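Ikstead bimanual manipulation – progress note for July
To: Brayan Betancur
From: Chin-lung Huang

Quick one before the Tuesday call. Pen-into-holder task is now the main benchmark, Gadden bench, both arms up.

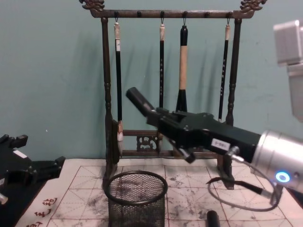

Policy retrained on 97 demos. Grasping okay, insertion still the weak part – it clips the rim. Kassab planner swapped out, no regrets so far.
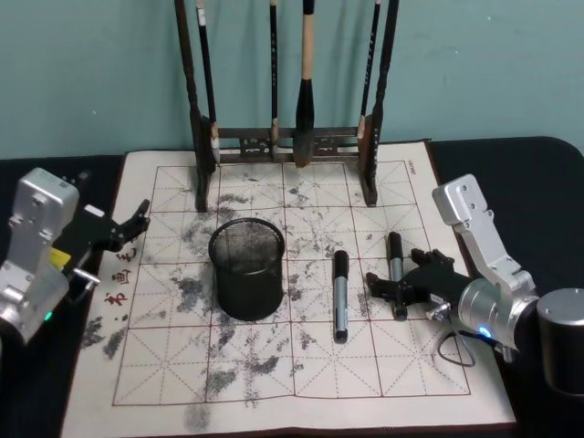 Marker held in the right gripper, second one on the mat.

Chest and head views now both go into training. Seperate ablation to follow.
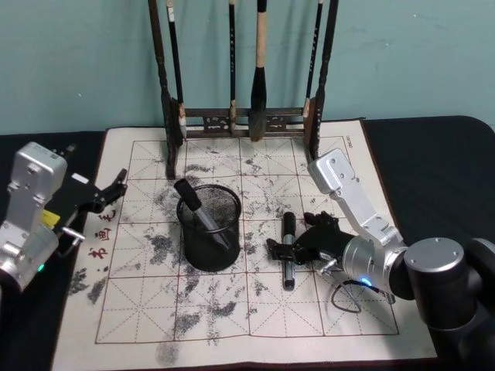 Does the cluttered background hurt results?
Too early to say, we only have 3 seeds and they disagree.

Evau logging was down 2 days, some runs need repeating. Nearly 5 hours of data to re-label.

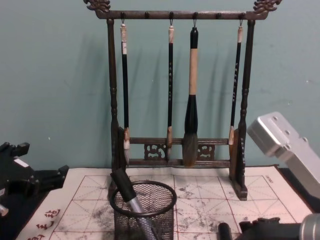
Next month
Finish ablation, fix rim problem, send budget sheet.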